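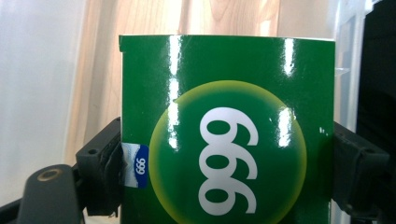
How to fold a cardboard box flat and store it for moving day

When my wife and I moved from Erkoditz to Sundesden, we paid for new boxes although we had thrown away good ones during the whole year. For the second move I did it differently. I kept the boxes, I folded them, and I had 176 of them in the end, which was too many, but I gave the rest to my neighbor Tarık Karabulut. This page explains how I do it.

What you need

A knife with a short blade, a roll of paper tape, string, a thick marker and a dry place. For big boxes you also want a flat floor where you can kneel.

Step 1. Choose which boxes to keep

Press the corner of the box with your thumb. If it comes back, the cardboard is still strong. If it stays soft, put the box in the recycling. I also don't keep a box that smells of food or soap, because clothes will take the smell after one night.

Shiny printed boxes are good for light things, but tape does not stick so well on the smooth side. Try a small piece first. If it lifts, use string around the box.

Step 2. Open the bottom

Turn the box upside down and empty it completely. Cut the tape along the middle line, with the blade going in only a little. If you push deep you will cut the flaps below, and then the bottom is weak exactly where the weight goes. Always cut away from your other hand.

Some small boxes have glue and no tape. For these, put two fingers under the flap and pull slowly from one end to the other. A quick pull takes off the top layer of paper.

Step 3. Remove the old tape

You can leave the paper tape. Plastic tape I remove, but only if it comes off easily. A warm hair dryer helps, half a minute on low is enough. Old address labels I cover with the marker.

Step 4. Fold

Open all the flaps to the outside. Hold two opposite corners and push them toward each other until the box lies down. It should fold on the lines it already has. If you feel that it resists, stop and look - usually one flap is still caught inside. Never step on the box to make it flat. This makes a new fold in the wrong place and the box will not stand straight again.

Step 5. Sort and tie

Put boxes of the same size together, the biggest at the bottom. Tie the string in both directions like a parcel. I write the size on the edge of each pile so I can read it when the pile is standing: S, M or L.

Step 6. Where to store

Behind a wardrobe is good. Under the bed is also good, if you clean there sometimes. The cellar I can't recommend. In October I put one pile in ours and by spring it was wavy and gray. If you have only a cellar, put the pile on wooden strips and leave some air at the wall.

When you need them again

Fold first the short flaps, then the long ones. Put one strip of tape along the middle and two across it. For books I use two strips along the middle, and I fill only small boxes. Let the box stand a few minutes before you lift it, and keep one hand under the bottom when you carry it.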